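Llevo desde febrero con el kit de teleoperación Amuvmont encima de la mesa y ya me tocaba escribir algo, que me lo habéis pedido unos cuantos. Para quien llegue de nuevas: son dos mandos con forma de brazo pequeño que coges con las manos, y los brazos grandes copian lo que haces. Tú recoges la vajilla moviendo los mandos, el programa lo graba todo y con esas grabaciones entrenas luego al robot.

Lo bueno primero. ¡El tacto de los mandos es una maravilla! Yo venía del Tirkomstead, que tenía un retardo que me ponía de los nervios (mueves la muñeca, esperas, te pasas, corriges, vuelta a empezar), y con este a los diez minutos ya iba suelta. El gatillo de la pinza tiene un muelle blandito y se nota bastante bien cuánto estás cerrando. Se agradece un montón con la loza.

El montaje ya es otra historia. El manual trae 83 páginas y la parte de calibrar los hombros está, no sé por qué, en un anexo. Me comí una tarde entera con eso. Si lo compráis, id directos al anexo y luego ya leéis lo demás, de verdad. También me costó encontrar una altura cómoda para los mandos: si los pones a la altura de la mesa acabas con los codos en el aire y la espalda hecha un ocho.

Para grabar, el programa es sencillo, con un pedal para empezar y otro para cortar. Me gusta mucho que puedas tirar una toma mala sin soltar los mandos. Lo que no me gusta es que las tomas se guarden con un número y ya está, sin poder ponerles nombre desde la propia pantalla. Cuando tienes 100 de tazas y 17 de platos mezcladas, a ver quién se aclara... Yo me hice una hoja de cálculo aparte y voy tirando.

Y los platos, ay, los platos. Coger una taza del colgador sale casi solo, pero un plato apoyado en la mesa es un suplicio: hay que entrar por el borde con la punta de la pinza, muy bajito, y como te pases de ángulo lo empujas. He acabado haciéndolo lentísimo, y creo que es lo mejor, porque las tomas con prisas luego se notan al entrenar.
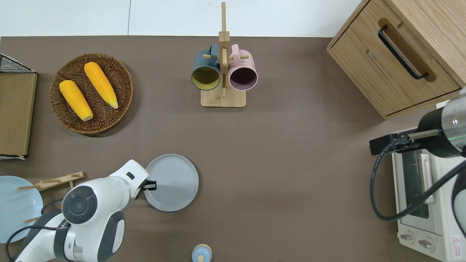
Por Silvana Bezerra | 7 abr 2023 | Reseñas

En la mesa suelo tener los platos, el colgador con las tazas y el cesto de mimbre con las mazorcas, todo al alcance de los brazos. Los cables son mi otra queja: van por fuera, a lo largo del brazo, y estoy siempre pendiente de no enganchar nada.

¿Lo recomiendo? Si vais a grabar muchas horas, sí. Para trastear un fin de semana me parece demasiado cacharro, y ahí miraría antes el Damasceno, que es más tosco pero se monta en un rato. Si alguien sabe cómo cambiar el muelle del gatillo izquierdo, que el mío ya chirría, que me lo deje en los comentarios, por favor.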